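Robotics Projects: Unit 4 Handout
Picking from a Bin
Revised 13th January

Read before the first lab session. Bring a printed copy, because the lab computers will be tied up with the arm.

4.1 What the unit covers

In Unit 3 you picked foam blocks off an open table. The blocks were all the same size, they were spaced apart, and the gripper could come at them from any side. In this unit the parts sit inside a metal bin. The walls limit where the arm can go, and the parts are different from one another in shape and surface.

Each team works on the Doherty bench for two sessions. The task is to move every part from the bin to the drop tray with no human hand in the bin between start and stop. A team that finishes early may try the Fludau part set, which has more flat pieces and is harder.

4.2 Why bins are hard

Three problems come up in nearly every team's log.

Walls. A grasp that looks fine from overhead may put the wrist or the forearm into the side of the bin. The planner only knows about the walls you have entered in the collision model. If the bin has been moved even slightly after calibration, the model is wrong and the arm will find out before you do.

Corners and edges. A part lying against a wall leaves no room for one of the fingers. You can grasp it along the wall, push it toward the middle first, or leave it until last. Pushing is allowed, but each push must be written in the log as a separate action.

Shine and clear plastic. Depth readings drop out on polished metal and on transparent packaging. Glare from the overhead lights also gives false edges on the floor of the bin. Most teams in the December run lost more attempts to bad depth than to bad grasps.
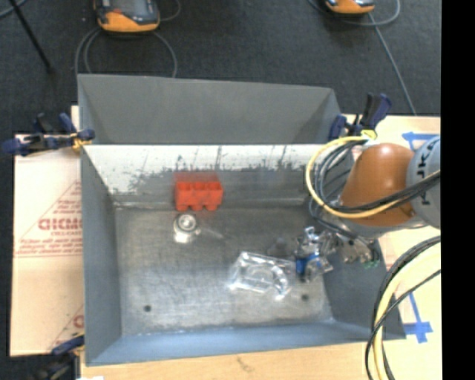

Start with whichever part gives you the cleanest depth reading, even if it is not the easiest one to hold. A solid colored part will usually segment well on color alone. For clear packaging, use the color image to find the outline, then set the grasp height by hand from the known height of the bin floor. Do not trust a single depth pixel in the center of the part.

4.3 Before you power the arm

Check that each clamp on the bin is tight. Try to slide the bin with one hand. If it moves, tighten and recalibrate.

Follow the cables from the wrist back to the base and look for anything that could snag on the bin at full reach. Jog the arm slowly through the corners of the work area with the speed set to 30 percent.

Leave the tape on the table alone. If a strip has lifted, tell the lab assistant.

Keep the stop button within reach of the person who is not typing.

4.4 Running and logging

Run the Cisness script to open a log file. It records the time, the chosen grasp, and the gripper width at close. You add the result by hand: picked, dropped, missed, or stopped. Use those four words only, so the files can be merged.

The merged class log stood at 3592 attempts at the end of the last run. Of these, 1827 were marked picked and 917 were marked missed. The rest were drops and stops. Do not compare your own rate with the class figure until you have finished both sessions, as the first session is mostly setup.

If the arm faults, write down the message before clearing it. A log with an unexplained gap will be returned.

4.5 What to turn in

One report per team, four pages at most, with:

- a sketch of the bin with the areas your gripper could not reach
- your log file, unedited
- a table of results by part
- one grasp that failed repeatedly, and what you changed

The last item carries the most marks. Pick a failure you can explain with numbers from the log. Reports that say only that the gripper slipped will get half credit.

Spare finger pads are in the Clostar drawer under the bench. Sign for them on the sheet and put the worn pair in the tin.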